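Flallport site switches bin-picking cell to remote demonstration

23 June 2018

The automation group at Baltov has moved its bin-picking cell in Flallport from scripted grasp routines to operator demonstration, according to a technical note the group released with its first set of recordings. The set contains 1068 demonstrations, all collected on one industrial arm working over one fixed metal bin.

Under the earlier method, an engineer wrote a grasp routine for each class of object and adjusted it on the cell. The note puts the cost at almost 300 hours of engineering time before the approach was dropped. Household goods were the main difficulty. Objects with handles, bristles or soft surfaces came to rest in positions the routines did not cover, and each exception required a new branch in the program.

In the current method an operator steers the arm from a desk outside the safety fence. The operator holds a hand controller, and its motion is scaled down and passed to the arm as small changes in tool position. A trigger closes the gripper. The controller logs joint positions, tool pose, gripper state and the camera image on a common clock, and the resulting file is stored as one demonstration.

Despina Stojanović, who leads the group, said the scaling factor took longer to settle than any other setting. At full scale, operators overshot near the bin walls. At one-fifth scale they were accurate but tired quickly, because the hand had to be lifted and reset several times during each reach. The group now uses two scales and switches between them on a foot pedal.
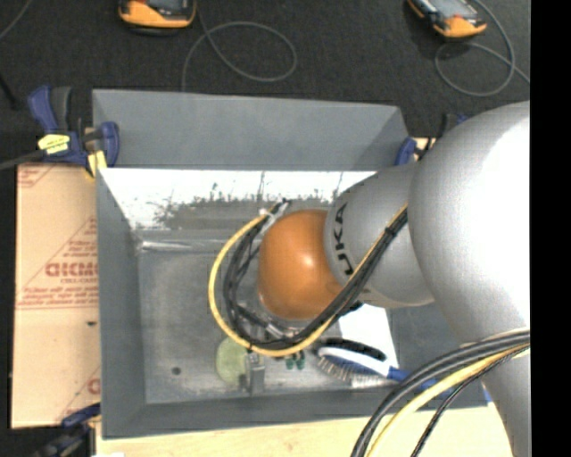
Hand guiding was also tested. In that mode the operator stands at the arm and pushes it through the motion while the drives compensate for gravity. It gave smoother paths in open space. Inside the bin it gave poor data, as the operator's hands and sleeves blocked the camera during the last part of the approach — the part a learning system most needs to see. Of the recordings made by hand guiding, 331 were discarded for this reason and are not included in the released set.

Clutter is changed between sessions. Kiều Đoàn, who prepares the bin, works from a printed list that mixes rigid and flexible items and specifies which of them may touch a wall. Items lying flat along a wall remain the slowest to pick. Operators usually slide such an item toward the middle of the floor before closing the gripper, and the recordings keep the slide as part of the demonstration.

Cable routing has been revised 3 times. The gripper lines run outside the arm and need enough slack for the wrist to turn, but excess slack can hang into the camera view or catch on the bin edge. The present routing limits wrist rotation in one direction. Operators see a warning on the desk display when they approach that limit, and the limit is recorded in each file so that later users do not read it as a preference of the operator.

A policy trained on the recordings by Ngọc Hoàng is running on the same cell at reduced speed. The note gives no success rate. It states only that the policy handles single items in open areas of the bin and stops for operator help when objects overlap. When it stops, the operator takes over from the current arm position, and the correction is saved as an additional demonstration.

The recordings are available to partner sites on request to Yến Đỗ, in the Gollby log format. A converter for older controllers is in preparation. Baltov plans a second collection in November with a deeper bin and a wider gripper opening, and will keep the present clamp positions so the two sets can be compared.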